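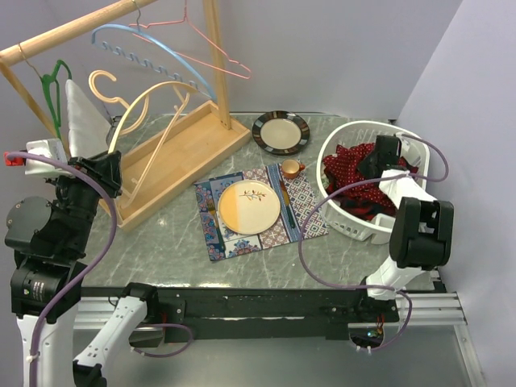
Visit report: Lowther open afternoon, household handling section

The Lowther building opens its test hall to visitors once a year, in June. I went to see one thing: whether a two-armed bench machine can yet take a garment from a basket and put it on a hanger. Folding of flat towels has been shown often enough. Hanging is harder and gets less attention.

Amra Todorova, who runs the section, gave the introduction. Her group keeps the clothes rack, the laundry basket and a laid place setting on the same tabletop, so that the arms have to work between obstacles. Hangers are mixed on purpose. A thin wire one and a thick plastic one need different grips, and a gripper setting that suits the first tends to drop the second.

The right arm had its gripper down in a pile of dark red clothing with white dots, near the back of the basket. Todorova regards this as the weakest step. Cloth in a heap has no fixed shape, and the fingers may close on one layer or on several. The left arm was low at the corner of the rack's base tray, by the ends of a large cream hanger.

The section's log lists 3,000 attempts at the full task. The present control software, called Findetti, has been in use for the last 400 of them. Of those, 144 ended with a garment on a hanger and the hanger on the rod. A sleeve left hanging off one side still counts as a pass, a rule I would tighten.

Vlasta Leka, visiting from the laundry firm Bodis, asked about speed. The answer was 2 minutes per garment on a good run — too slow for a shop floor, perhaps tolerable in a home where the work can be left overnight. She also asked who untangles the hangers. At present a member of staff does.

Cable routing deserves a note. The purple cables on the right arm pass over the basket rim and loop on the tabletop, close to where clothes have to travel. I would want them clipped to the arm before any long trial.

The Prerkimitz group showed table clearing after the break, but I had a train to catch and saw only the set-up.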